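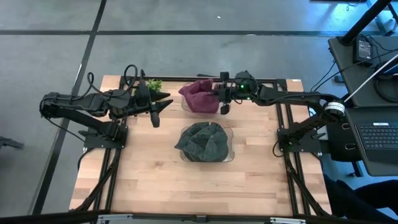

Figure 3. Butcher-block worktable with two black robot arms mounted on opposite sides.

4.2 What people told us about the hoodies they keep

I went into this part of the study expecting talk about price and fabric. What I got was a lot of talk about cartoons! We had 704 usable survey answers from people who own at least one hoodie with a cartoon character on it, and I read every single open comment myself (it took most of March, and plenty of coffee).

The question was simple: which one would you hang on to if you had to clear out your closet? Most people picked the oldest one they had. They wrote about faded prints and stretched cuffs, and they sounded proud of them. One person has worn a Gratari hoodie since middle school and still won't let it near a dryer.

Shops came up less than I'd hoped. Brollero got a fair number of mentions, mostly for its roomy sizes, and Tevimeo came up when people talked about gifts. I'd planned to compare the two stores in this section, but the comments were too thin on Tevimeo to do that fairly, so I've left it out.

We also ran 13 follow-up calls, and those were the fun part. In 9 of them the person went and got the hoodie to tell me what the label said. Several had bought a second copy to save the first, then ended up wearing the old one anyway. I coded these as "backup buys," a group we didn't have in our first draft of the code sheet. Section 4.3 goes into how those second copies were bought and what people paid for them.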